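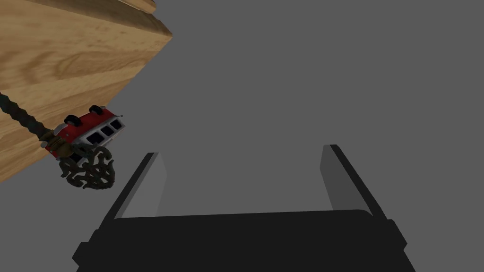

Search the archive
Enter keyword
Go

The toy library that won't stop lending

2022-01-12

Maricel Lagman is on her knees behind a shelf of jigsaws when I arrive, and she stays there for the first few minutes of our conversation. A piece of a farmyard puzzle has gone missing and she is fairly sure it came back in the wrong box. "Carry on, I can hear you," she calls. "It'll be the goose. It's always the goose."

It is the goose, and it's in with the lighthouse. She drops it into its proper bag, writes something on a card and finally shakes my hand.

The Latetti Toy Library takes up the ground floor of what used to be a carpet shop, two doors along from the Ouellet bakery, and you can still see the pale rectangles on the floor where the sample stands were. Families pay what they can to join, borrow up to 11 things at a time and bring them back a month later. I'd expected something small and a bit worthy. What I found was a room so full of good things that I had to be gently moved away from the marble runs.

Maricel opened it in September, after years of lending toys out of her own hallway. "I had three children and they'd all gone off to big school, and there was this mountain of stuff," she says. "A neighbour asked if she could borrow the train set for her grandson's visit. Then her sister asked. Then somebody I'd never met rang the bell and said, are you the train lady?"

She was the train lady for four years. By the end the hallway was impassable and her husband was climbing over a garage and two dolls' houses to get to the kettle. When the carpet shop came up for rent she put in an offer the same afternoon, without telling him. "I told him at tea," she says. "He was so pleased about the hallway that he didn't ask what it cost."

There are 300 toys on the books now, and on the day I visit 247 of them are out. Maricel is thrilled by this. An empty shelf is the best thing she can see, she tells me, and she shows me one with real pride.

So what goes out most? I guessed building bricks, and I was wrong. "Vehicles," she says at once. "Anything with wheels. Fire engines, diggers, buses, the lot. The little ones want to push something along the skirting board and make the noise. You can spend a fortune on a toy that lights up and talks, and they'll turn it over to see if there are wheels underneath."

I ask whether the talking toys get borrowed at all. They do, she says, and they come back early.

What I hadn't thought about is the mending. Toys that live in one house get broken and are thrown away, or sit at the bottom of a box for years. Toys that live in a library have to be kept going, and for that Maricel relies on Yaowalak Sukprasert, a retired dressmaker who comes in twice a week with a tin of bits and the steadiest hands I've ever seen.

Yaowalak was re-stringing a xylophone while we talked. "I started with the dolls' clothes because that I knew," she says. "Then Maricel gave me a tractor with no axle. I said, I can't do a tractor! But a tractor is easier than a sleeve. A sleeve has to fit somebody."

She uses knitting needles for axles, cut down and filed smooth. Buttons have stood in for steering wheels. For glue she swears by Skollex, which she buys in the big tub and decants into old jam jars, and she won't hear a word about any other kind. Her proudest job so far is a wooden ark whose roof had split right along the ridge. It took her the best part of a month, a little at a time, clamped with clothes pegs. "The pegs left marks," she says. "So I painted the marks as tiles."

I had to ask about the ones that can't be saved. There is a drawer for those, it seems, labelled HOSPITAL in a child's handwriting, and nothing in it is ever quite given up on. A bear in there has been waiting for the right shade of brown felt since before the move.

Both women get most excited when they talk about watching children choose. Saturday mornings would be my idea of chaos, but Maricel loves them. She keeps out of the way and tells parents to do the same, which some find very hard. "You'll get a mum saying, wouldn't you like the counting game? And he's got both arms round a garage as big as he is. Let him have the garage! He's going to bring it back. He can have the counting game next month, if he wants it, and if he doesn't, he'll still learn to count."

She has noticed that children who borrow become rather careful. They know the toy is going on to somebody else. One girl returned a tea set with a note tucked in the pot, explaining that the blue cup was the nicest one and the next person should use it. The note is still in there and several other children have added to it, and one has firmly disagreed.

Next on the list is a van. The villages up towards Hevov have no bus after lunch, and Maricel wants to take a few crates out there every couple of weeks and set up in the hall. She has been offered the use of the hall and has 2 drivers lined up. She hasn't got the van yet. "We will," she says. I believe her completely.

Before I go she makes me take something for my nephew. I say I'm not a member, and she fills in a card while I'm still saying it. I come away with a wooden crane, one of Yaowalak's repairs, with a hook bent from a hairgrip. It winds up and down beautifully. I've been playing with it all week and he's not due until half term.

Reader comments

Pegwell says:
We joined in the autumn and it's been brilliant. My two fight over who carries the bag home. Please tell Yaowalak the elephant's ear is holding up fine.

tomandjune says:
Do they take donations? We have a big box of farm animals in the loft, all in good order apart from one cow.

Maricel L. says:
Yes please, tomandjune! Bring the cow too.

R. Dunmore says:
I remember the carpet shop. Good to see the lights on in there again. Is there step-free access from the back lane? My daughter has a double buggy.

Pegwell says:
There's a ramp at the back, R. Dunmore, just ring the bell by the green door and give them a minute.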